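Raising your prices without losing sleep

I put my rates up on 28th May. It was the first time in 4 years, and I had been putting it off for most of them. A few people have asked how I went about it, so I'm writing it down while I still remember.

I do bookkeeping for small businesses. Most of my clients came to me through other clients, which means they talk to each other, and it also means that whatever I charge one of them the rest will know by the end of the month. When I started out I picked a number that felt safe. It was a little under what Steretti was charging at the time, and I figured that would get me in the door. It did. Then I left it there.

The trouble with a safe number is that you fill up your hours with it. Last spring I had no room for new work and I was still watching my own account at the end of each month. I turned down Zhuravel, a company I would have liked to work with, and kept a client who sent me his receipts in a bag.

So I sat down one evening and worked out what each client paid me per hour. I had never done that before. I had all the time sheets and simply hadn't looked. The best one was paying more than double what the worst one was. The worst one was also the one who called me on weekends.

The new rate came to 504 a month for the basic package. I wanted to round it down to 500 and I made myself leave it. It came from real hours and real costs, and I thought if anyone asked, I could show them how I got there.

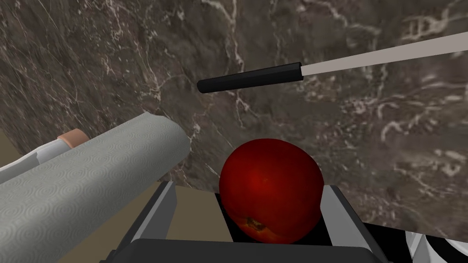 Iddrisu Zakaria told me I had the order wrong. He thinks you should talk to your two biggest clients before you write down any new price at all, and ask them what they would miss if you stopped. His view is that they will name things you don't even bill for, and that the price should start from those. He did this with his own firm in Peturden and ended up charging for a monthly phone call he used to give away.

I think he's right, and I wish I had talked to him first. I had already sent the letters by then. They were short. I gave the new rate, the date it would start, and one line saying I was happy to talk. I took out a whole paragraph about rising costs. It read like I was asking permission.

Two clients left. One was the man with the bag. The other was Ustine, and I was sorry about that one - they were easy to work with and always paid on time. They went to someone cheaper and were polite about it. Everyone else wrote back to say fine, or didn't write back and just paid the new invoice.

I lost almost 2,000 in the first stretch from those two leaving. The higher rate on the others has covered it, and I have a free day and a half each week that I didn't have before. I've used some of it to call Zhuravel back. They had found somebody else by then, but they asked me to send over my details for next year, and I did.

If you're thinking about doing the same, start with your time sheets. I'm going to look at mine again every May from now on, whether or not I change anything.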